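1/ The Zelenák grants for classroom teaching are open again. Any instructor on our campus can apply, adjuncts included.

2/ Each grant is 463 dollars plus one course release. The short form asks what you changed in a course and how students did with it. Limit is 200 words — they do stop reading there.
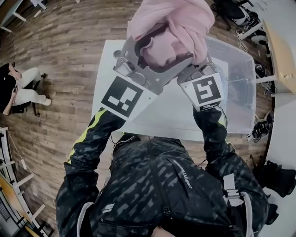
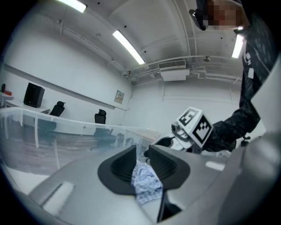 Gray hand-held gripper, two views.

3/ You need one letter from a colleague. Student letters are welcome but don't replace it.

4/ Last round had 88 applications. Most of the ones sent back were missing the syllabus, so attach it.

5/ Questions go to Štefánia Pešek, room 209. Decisions come out in October.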